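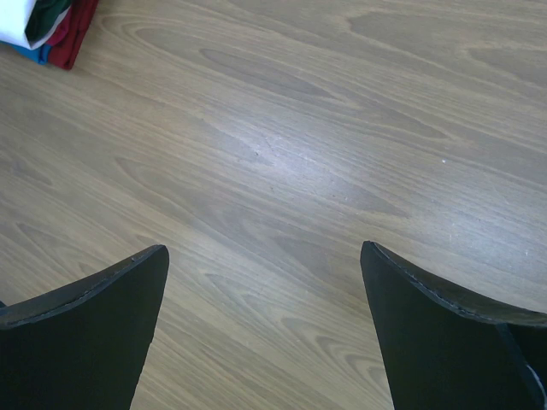

Tuesday, February, started just after lunch

Folding day, finally. I've been putting this off since the Grameo box came in, and the shelf by the door was getting to the point where you pulled one cloth and got six. Helju had the table free until four so I grabbed it.

First thing, a note about the table, since I keep forgetting to write it down. Fold with the grain running away from you on a slant and do NOT use the grain lines to square up your edges. They run diagonally across the whole top and they will fool you every time! I did my first few by eye against those lines and they came out as little parallelograms. Redid them. The front edge of the table is the only thing to trust.

What I'm testing is whether the stack holds up better if you alternate stiff and soft pieces or if you just sort by color like we've always done. Stelios is firmly in the sort-by-color camp (easier to grab, looks nicer, he's not wrong). My feeling is that the slippery ones need something grippy between them or the whole pile creeps. So today's stack is mixed on purpose: white, dark green, a crimson-pink one, dark red, bright blue. If anyone comes in and wants to tidy it into rainbow order, please don't, it's like that for a reason.

The white one is a pain. It's the biggest piece showing and it wants to wrap around whatever is next to it. I let it do that in the end, with the green tucked into the fold, and I think I like it better than fighting it. Helju calls this a jacket fold and says her aunt did all her table linen that way. I'd call it giving up, but fine, jacket fold goes in the book.

The dark red folds the way I wish they all did. Long layers, lie them down, done. The green creases if you look at it. I tried smoothing it with the flat of my hand and then with the edge of the big ruler and neither made much difference, so I'm leaving the creases alone until somebody finds the steamer. (Has anybody seen the steamer? It was under the sink at Christmas.)

Weighed the whole Grameo batch before I started, on the kitchen scale, in two goes because the bowl is too small. 1,174 grams together. The old Pētersons batch came to 907 with the same number of pieces, so these really are heavier, it wasn't just me complaining. I'd like to know how much of that is the white. Didn't think to weigh it separately until everything was folded and I wasn't about to undo it.

Method, for whoever does the next round:

Shake out, lay flat, pull the corners. In half the long way, then in half again. Last fold toward you, so the rounded side ends up facing out. Press down with both palms, count to 5, let go. I know the counting sounds silly but when I skip it the top layer pops up.

Stelios came by around then and asked why I wasn't using the Fostov folding board. Because it's too narrow, and it leaves a ridge down the middle of anything thick. He tried it himself on a spare, got the ridge, and went quiet for a bit. Then he suggested we pad it with felt, and that might even work. He's going to cut some when he gets a minute.

One more thing on the tabletop. Fabric slides on it more than I'd expected. It has that faint satin shine and a single cloth will skate right off if you lean on one side of it. A stack sits better, I suppose the weight helps. Helju wants to put a mat down. I'd prefer to keep it bare for now, otherwise we won't be comparing with the earlier rounds, and we've only just got everybody doing it the same way.

Also — there's a spot in the grain near the far side that looks exactly like a leaf, long and thin, rounded at one end. I've started using it as my marker for where the pile goes, corner of the stack to the left of the leaf. Much easier than measuring, and it doesn't rub off the way the chalk did.

Plan is to leave the stack where it is overnight and see how far it has crept by morning. If it's still tidy I'll do the same order with the Findunen cloths, which are thinner and will probably misbehave.

Still to do: felt for the board (Stelios), weigh the white one by itself (me), ask Grameo if the blue comes in a bigger size, steamer.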